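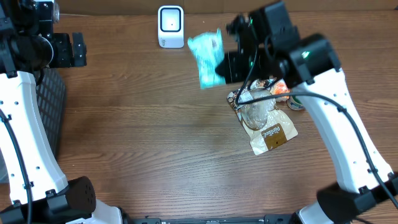 A wooden table with a black mesh basket.

Prinow town library will lend household things from January

2019-12-03

The public library in Prinow will start to lend household things next month, together with its books and films. Residents with a valid library card can borrow sewing machines, drills, cake forms, folding chairs and other items which most families need only one or two times in a year.

The idea came from a survey which the library made in May. It was answered by 1282 residents, and nearly 200 of them wrote that they would like to borrow tools or kitchen equipment. A similar service has existed in the neighboring town of Marino for six years, and the staff from Prinow visited it before they made their plan.

The items will be kept in the former reading room on the ground floor, at the side of Graltari Street. The loan time is two weeks and it can be extended once, if no other person has made a reservation. Small items are free of charge. For electrical machines the borrower leaves a deposit, and the deposit is returned when the machine comes back clean and complete.

The Femodora furniture store gave shelves for the room, and the town council paid for the first purchase of equipment. The library also accepts gifts from residents. Things must be in good condition and, if possible, with the instruction book. Clothes, mattresses and gas heaters cannot be accepted.

Gifts can be brought to the main desk on weekdays until 6 in the evening. The list of available items will be in the online catalog before the end of December, and reservations will open on the same day. Persons who do not use the internet can ask for a printed list at the desk.

The children's section and the music section stay open as usual during the works in the reading room. Newspapers can be read on the first floor.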